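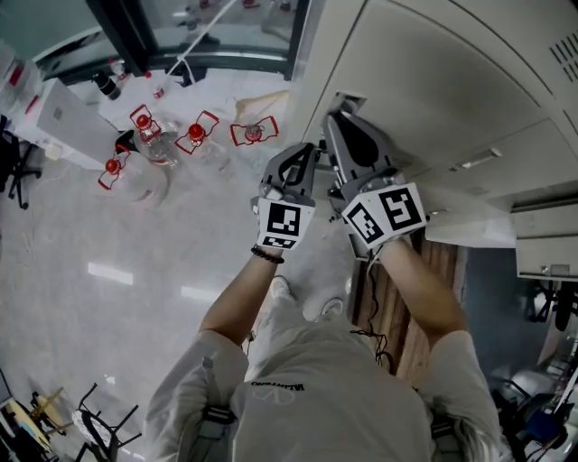
Landport Distributed Energy Office

Shared Battery Program: Frequently Asked Questions

These answers are intended for owners and tenants of commercial and light industrial buildings in the Landport service area. They do not replace the Program Terms, which apply in all cases where the two differ.

What is the Shared Battery Program?

The program places battery storage at or near business premises and allows several electricity customers to share its capacity. The batteries charge when demand on the local network is low and supply participating buildings during the evening peak. Each participant subscribes to a portion of a battery and receives a credit on the monthly electricity bill.

Who may apply?

Any business customer with an active account and an interval meter may apply. The premises must be connected to one of the 19 feeders listed in Schedule A. Customers on other feeders may register their interest and will be contacted if the list is extended.

Do I need solar panels on my building?

No. Participation does not depend on any form of on-site generation. Customers that have solar panels may take part, but energy exported from their panels continues to be measured and credited under their existing agreement.

Does a battery have to be installed on my property?

No. Most participants are served from a host site elsewhere on the same feeder. Owners who wish to offer space as a host site should complete the Host Site Form in addition to the standard application. Host sites must have level ground, vehicle access and a clear distance of at least 7 meters from any occupied building.

Who owns and maintains the equipment?

The batteries and their control systems remain the property of Landport. Installation is carried out by Janssen, and routine maintenance is carried out by Trarnetti under a separate service contract. Participants and host site owners must not open, move or alter the equipment.

How is my credit calculated?

The credit is based on the size of your subscription and the energy the battery delivers during peak hours in the billing month. Peak hours are 4 p.m. to 9 p.m. The rate per kilowatt-hour is set out in Schedule B and is reviewed each September. Any change takes effect with the first bill issued after the review.

Is there a fee to join?

A refundable deposit of $1,000 is payable when the subscription agreement is signed. The deposit is returned at the end of the term, less any unpaid charges on the account. There is no application fee.

How long is the agreement?

The initial term is 24 months. After that, the agreement continues month to month until either party gives written notice.

What happens if I move to other premises?

A subscription may be transferred to new premises on the same feeder at no charge. If the new premises are on a different listed feeder, the transfer depends on available capacity. Where no transfer is possible, the agreement ends on the date the account is closed and the deposit is returned in the usual way.

Can tenants take part without the landlord's consent?

Tenants who hold the electricity account in their own name may subscribe without consent. Consent is required for any host site application and must be submitted on the landlord's letterhead.

Will the battery keep my building running during an outage?

The program does not provide backup power. During an outage the batteries disconnect from the network and remain disconnected until service is restored. Customers with critical loads should make their own arrangements.

Where can I see how much energy has been credited to me?

Monthly figures appear on your bill under "Storage Credit." Daily figures are available through the Grindo customer portal, using the same login as your electricity account. Portal figures are provisional until the bill has been issued.

How do I apply?

Applications may be submitted through the Grindo portal or on paper at the Landport customer service counter. Please have your account number, meter number and a recent bill available. Incomplete applications are returned without being placed in the queue.

How do I dispute a credit?

Submit a written request through the portal, stating the billing month and the amount in question. The office will review the meter data and reply in writing. Payment of the undisputed part of the bill remains due on the normal date.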